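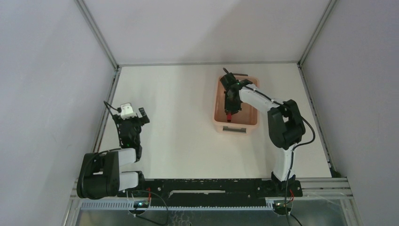
Working Next to the Arms: What Changed for the People at Toltness
Student project report, spring term
Marjan Shahbazi and Amr Ait Brahim

1. Why we picked this

We both wanted a topic where we could talk to people as well as read about machines. Most of the articles we found in the library were either about how many jobs robots will take or about how fast the robots are. Very few of them asked what a normal shift feels like once the arms have been switched on and the visitors have gone home. So we went looking for a workplace that would let two students hang around with notebooks, and Toltness said yes!

Toltness is a small company that sorts and repacks returned parts for shops. Parts arrive mixed in bins, people check them, and they go out again in the right bags. In the winter the company started using two-arm picking cells from a supplier called Timano, together with a scheduling program named Tindano. The cells take small parts out of plastic bins one piece at a time, which used to be done entirely by hand at long tables.

2. What we did

We made 3 visits, two on weekday afternoons and one on a Saturday, when the floor is quieter and people have more time to talk. We also handed out a short paper survey. Out of 35 people on the floor, 2 told us they would rather not take part and the rest filled it in. Marjan did the interviews and Amr sat by the cells and wrote down every time a person had to step in.

We promised not to use names from the floor, so workers are described by their job only. Our contact in the office, El Ouafi, read the draft for mistakes about the process but did not ask us to change any opinions.

3. What we found

3.1 Hands and backs

The clearest result, and the one people brought up first. Picking small parts out of a bin all day means leaning forward with your arm stretched out, and then doing it again. One packer who has been there since the company opened told us her shoulder used to wake her up at night and now it mostly doesn't. Several others wrote something similar on the survey under "anything else," where we had not even asked about pain.

It was not the same for everyone. The people who bring full bins to the cells walk more than they used to, and a bin of metal parts is heavy. Two of them asked for carts with a higher shelf. We thought that was a great suggestion and passed it on.

3.2 Stepping in

Amr logged 117 times when a person stepped in over the three visits. We had expected dramatic breakdowns, but nearly all of the entries are small: a part lying flat in a corner of the bin, two parts hooked together, a bin set down crooked. Usually the fix took less time than it took Amr to write it down.

What interested us is who does the fixing. The job is officially called "cell attendant," and at the start it was given to whoever was free. After a few weeks some people had become much better at it than others. They knew from the sound that something was about to go wrong. One attendant said she watches the fingers and never the elbow, "the elbow always looks busy." Another one tips each bin a little before he loads it so the parts spread out. Neither of these tricks was in the training binder when we visited. We wrote them up on one page and gave it to El Ouafi.

3.3 Pace and talking

At the old tables people sat across from each other and talked all day. Now the attendants stand apart, and a few of them miss the company. One man said he knows less about his coworkers' kids than he did last year. This never came up in anything we read, and we think it deserves its own project.

On the other side, several people liked that they could set their own rhythm between bins. The Tindano screen shows which bin is next, and an attendant can swap the order if there is a good reason. People were proud of that button. When the program first arrived it had no such option, and the survey comments about those weeks are not kind.

3.4 Training and pay

Everyone who runs a cell got two half-days of training. Most said the first was useful and the second was too much slides. Attendants were on the same pay grade as before during our visits, and this was the biggest complaint we heard. The company told us the grade was being reviewed in April -- after our deadline, so we can't report how it ended.

4. What we think it means

The work at Toltness did not disappear while we were looking at it, but it moved. Less of it is in the fingers and more of it is in noticing things early. That is a real skill, and we watched people get good at it! Our worry is that noticing is hard to see from an office, and so it is easy to leave out of a job description.

We also came away thinking the swap button matters more than its size on the screen. It lets a person overrule the plan. If we were advising another company, we would tell them to ask for something like it on the first day.

5. Limits

Three visits is not many, and people behave differently when a student is sitting there with a log sheet. Our survey was only in English, which some workers told us was tiring to fill in. We should have asked about that before we printed it. We did not get any numbers on output or cost, so nothing in this report says whether the cells pay for themselves.

6. Who did what

Marjan: interviews, sections 3.1, 3.3 and 3.4, survey typing.
Amr: step-in log, section 3.2, charts for the class talk.
Both: everything else, plus a lot of bus rides.

The blank survey and the log sheet are in the project folder, and other groups are welcome to use them.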